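## 6. Setting up the arm for an open day

This section covers the monitor-handling demonstration that runs on the Murorum bench. It assumes that the arm has been commissioned (Section 3) and that the person running the demonstration has signed the operator sheet. For school visits, read Section 7 as well.

The demonstration has two parts. In the first, the operator guides the arm by hand to show how a position is taught. In the second, the arm goes to the lower rim of a flat panel on a stand and closes its fingers there. Visitors stand at the rope and watch the live view on the wall screen.

### 6.1 Before the doors open

1. Switch on the controller at the wall and wait for the steady green lamp. A cold start takes longer than a restart, so do this before you set out the chairs.
2. Check that the emergency stop is on the visitor side of the bench and that its cable isn't under a table leg.
3. Press the emergency stop once. The arm must lose drive at once. Release it and reset from the pendant.
4. Set up the rope barrier. The distance from the edge of the bench to the rope is 800 mm on every side that visitors can reach.
5. Load the program **Wimidholm_open** from the pendant menu. Don't use **Wimidholm_lab**, which runs at full speed.
6. Confirm that the speed limit reads 200 mm/s.

> **Caution:** The speed limit goes back to its default when the controller loses power. If the power drops during the day, repeat steps 3 to 6 before anyone is let back to the rope.

### 6.2 Placing the panel

1. Put the panel and stand on the bench with the base plate inside the taped corners.
2. Turn the stand until the mark on the base meets the mark on the tape.
3. Push lightly on the top corner of the panel. If the stand rocks, clean under the base plate and try again.
4. Unplug any cable from the back of the panel and take it off the bench. Loose cables catch on the wrist.
5. Wipe the wrist camera window with a dry cloth. Don't use glass cleaner.

**Note:** The panel used for open days is a scrap unit and has no power supply. If it has to be replaced, ask Jadwiga Urbańczyk for one from the Grabowska shelf. A panel with a thicker rim will need the closing width set again (6.4).

### 6.3 Running the demonstration

Allow one group at the rope at a time. The talk and both parts fit into the slot on the door sheet if questions are kept to the end.

1. Tell the group what the arm is going to do before it moves. Point out the emergency stop.
2. Press **Guide** on the pendant and move the arm by hand to the start position. Let go slowly – the arm holds where you leave it.
3. Press **Store**. The wall screen shows the new point.
4. Press **Home** and wait for the arm to stop.
5. Turn the pendant key to **Auto** and hold the enabling switch.
6. Press **Run**. The arm moves out over the bench and comes in low toward the panel.
7. Watch the wall screen during the last part of the approach. The fingers should come up to the bottom rim, to the side of the stand post.
8. When the fingers are at the rim, press **Pause**. Give the group time to look.
9. Press **Continue** to open the fingers and bring the arm home.

Visitors often ask why the arm slows down near the panel. The program has 2 speed zones, and the second begins when the fingers are close to the rim. You can show the change by opening the **Zones** page on the pendant while the arm is paused.

> **Caution:** Don't reach in to straighten the panel while the arm is paused. A paused arm still has drive. Press the emergency stop first, then move the panel, then start again from 6.3 step 4.

### 6.4 Checking the position at the rim

Use the wrist view for this check. From the front of the bench the panel hides the fingers, and from the side the post gets in the way.

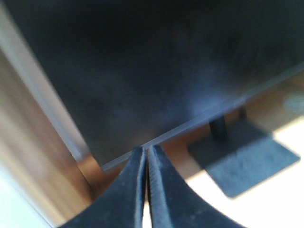

**Wirkora Robotics Club – Demonstration Team**

At the pause, compare the wall screen with the points below.

- Both fingertips are right at the lower edge of the panel.
- The fingers are nearly closed, with a very thin gap between them.
- The post and base plate are to the right of the fingers in the wrist view.

The panel runs at a slant across the wrist view. Don't turn the stand to make it look straight on the screen.

If the fingers stop short of the rim or go past it:

1. Press **Home**.
2. Press the emergency stop and check the base plate against the tape.
3. Reset, open **Points**, and choose **Rim_approach**.
4. Change the height in the smallest step the pendant offers, then run the approach again with no visitors at the rope.
5. Save only when the approach has come out the same on repeated runs.

To set the closing width after a panel change, open **Gripper**, choose **Width**, and close the fingers in small steps. Stop at the first resistance. Closing harder will mark the rim and can tip the stand.

**Note:** Bright light on the white part of the bench can wash out that side of the wrist view. Lower the blind on the window side or turn the bench lamp away. Leave the camera exposure on its saved setting.

### 6.5 Closing down

1. Press **Home** and wait for the arm to stop.
2. Turn the key to **Off** and take it out.
3. Switch off the controller at the wall.
4. Leave the panel on the bench if there is another group the next day. Otherwise put it back on the shelf, face to the wall.
5. Coil the rope and hang it on the hook by the door.
6. Write any stops or faults in the bench log, with the time and the step number. The log is read on Wednesday, and faults entered after that wait until the next week.

Return the key to the key box before you leave the room.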